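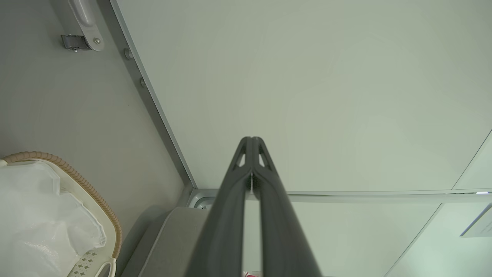 Ida Stüber wants it noted up front that you should close the fingers before you grab the leader handles, and that she has the pinched thumb to prove it. We have moved her remark to the top of the section, where she felt it belonged all along.

## 6. Teaching a garment task by remote control

You will be driving both arms of the Huritz through the Otham leader handles. Whatever you do, the robot learns, including the sighing pauses.

### 6.1 Before you start

1. Check that all three camera views are live: left wrist, right wrist and head.
2. Close both grippers. The wrist view should show the fingertips meeting.
3. Tug each cable gently. A connector that comes out now is a favour.
4. Match the leader handles to the pose of the arms, then press **Engage**.

> **Caution:** If the handles and arms disagree when you engage, the arms will settle the argument quickly. Stand clear.

### 6.2 Reaching toward the basket

1. Bring one arm in slowly, fingers closed.
2. Stop when the rim of the basket comes into that arm's wrist view.
3. Open the fingers, then lower. Opening on the way down also works, until it meets the rim.

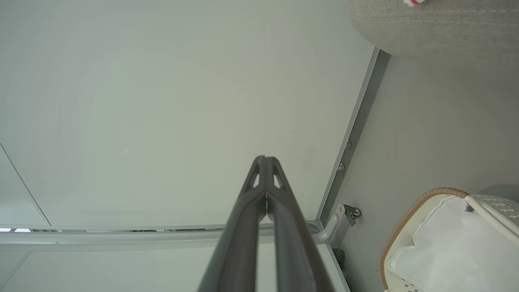 Does it matter which arm goes first? Grajales wrote in to ask, having recorded 229 episodes with the left and then one, out of boredom, with the right. Yes, it matters. Pick a leading arm for the session and enter it in the Murkico log under **Lead**. If you change your mind, start a new session – the robot can learn either habit, but it makes a poor job of learning both at once.

### 6.3 Lifting and handing over

1. Pinch the garment by an edge or a fold. A pinch in the middle gives you a lump.
2. Lift until the cloth hangs free of everything else.
3. Keep the other gripper open and off to the side, ready to take a second hold.

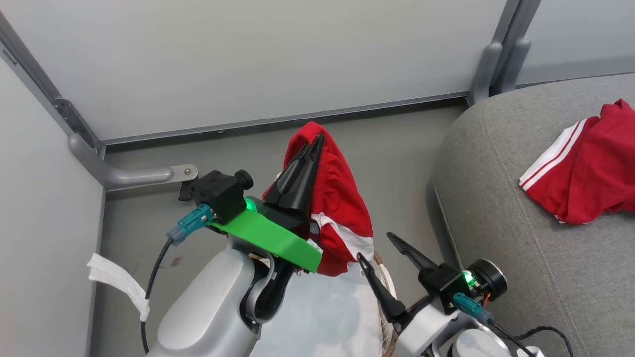 4. Bring the open gripper in from the side, never from underneath, and close it on the hanging cloth.
5. Wait one breath before you pull the arms apart. The hold needs it, and so will you by episode 528.
6. Lay the garment down and press **Save**.

> **Note:** A dropped garment is no reason to stop. Pick it up with the gripper and carry on, and tag the episode **Recovery**. Picking it up with your own hand teaches the robot that help is coming.

### 6.4 When to discard

Press **Discard** if a person reached in, a wrist view froze, or you forgot what you were doing. An episode longer than 4000 steps is discarded for you, with a beep that some operators take personally.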